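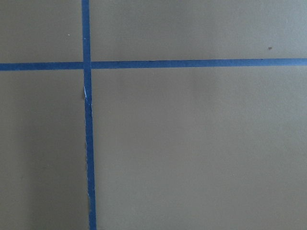
Sourdough notes, batch 21. Picked up from the May pages because the old flour ran out and the new sack behaves differently.

Starter fed at 1:4:4 last night with the Nerncombe white. It had doubled by breakfast but the top was already sinking a little, so it was probably past its best when I used it. Mixed anyway. Total dough weight on the Zein scale was 1453 g after the salt went in, less than the sheet says. I think the difference is what stuck to the first bowl — I changed bowls halfway through and didn't scrape.
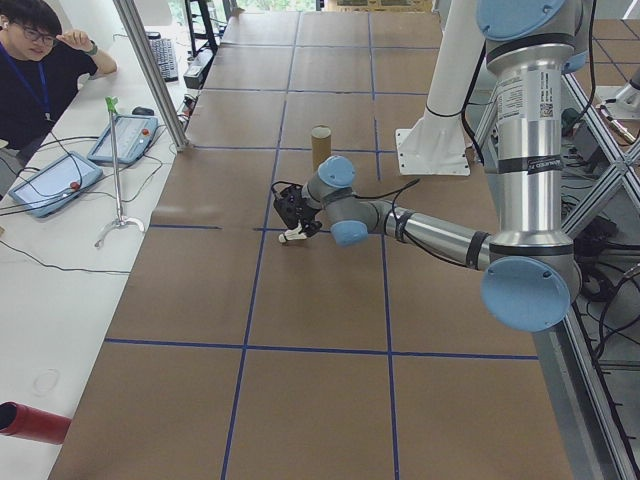

Does the new flour need more water than the old one?
Less, going by this batch. The dough was slack at the hydration we used all spring and would not hold a shape until the third fold.

Next mix: hold back 30 g of water and add it with the salt only if the dough feels tight. Don't change the starter ratio at the same time or we won't know which one did it.
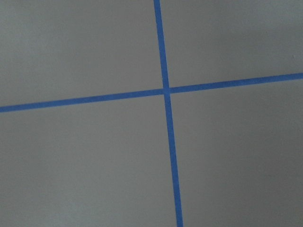
Ergate, 11th July

Baked both loaves this morning after a night in the fridge. Large one went in at 1195 g and spread more than I wanted. Good color, crust thin on the bottom. The small one was better, with an even crumb and no big tunnel under the top. Slash was too shallow on both. The blade is dull and there are new ones in the drawer under the Nanix proofer.

Proofer reads 4 degrees high against the glass thermometer. Set it lower until someone gets the probe replaced, and write the glass reading in the log, not the display.

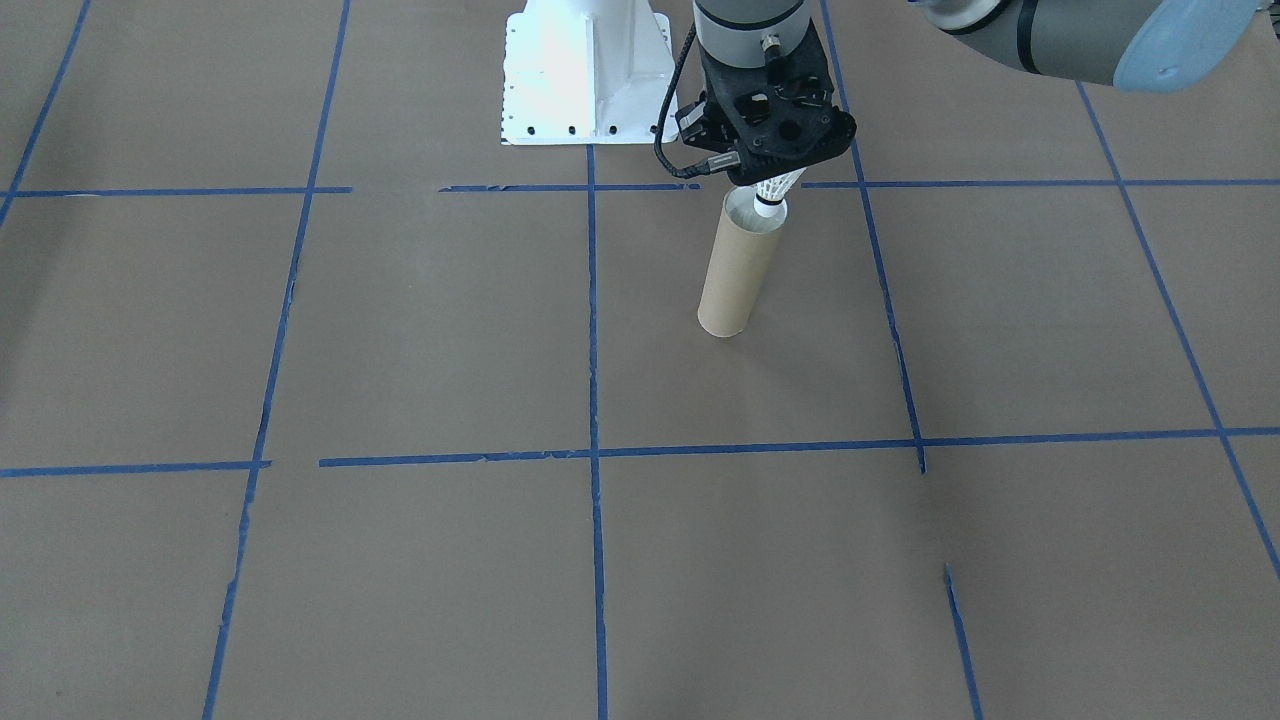

The large loaf also took longer to cool than the small one, so I cut it too early and the middle was gummy. Leave it until late afternoon next time. Rye starter still needs feeding, jar on the left.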